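Trellell Town Council By-Election: Questions We Receive Often

Is the by-election cancelled?
No. The by-election for Culley ward is going ahead. Only the public debate was moved to a later evening, and some residents understood from this that the voting was also moved. The two things are separate.

Why is there a by-election?
One seat in Culley ward became empty in March. More than ten electors asked in writing for a vote, so the council could not simply choose a new member by itself.

Who can vote?
Every person who is on the register for Culley ward. If you live in Asa Road, please look at your poll card first. The numbers from 1 to 86 belong to Culley, and the higher numbers belong to the next ward.

I heard that 138 names were removed from the register. Is it true?
The number is correct, but the explanation which was shared online is wrong. These were double entries, mostly people who had moved inside the town and were listed at both addresses. Each person stays on the register one time, at the present address.

Where do I vote?
In the D'Amico Hall, by the side entrance. The main door is closed for repair until the end of May. Polling is open from 7 am to 10 pm.

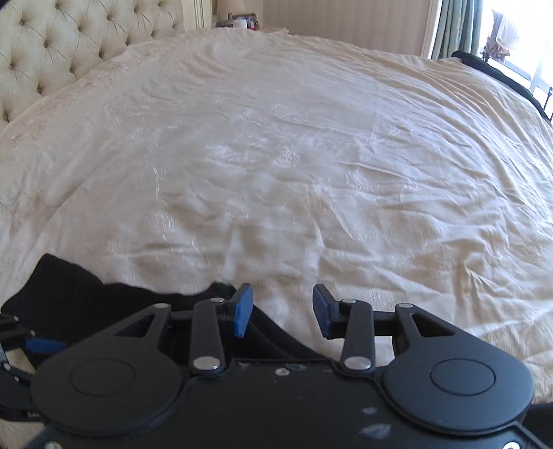
Can I vote by post?
Yes, if your application arrives at the elections office before the deadline printed on your poll card. Applications which come after it cannot be accepted for this vote, but they will be kept for the next one.

How many candidates are there?
There are 3 candidates. A fourth person withdrew before the nominations closed, and for this reason the name is not on the ballot paper.

When will the result be known?
The counting begins when the polls close. At the last by-election the result was on the door of the hall shortly after 12 at night, and it will be on this website the next morning.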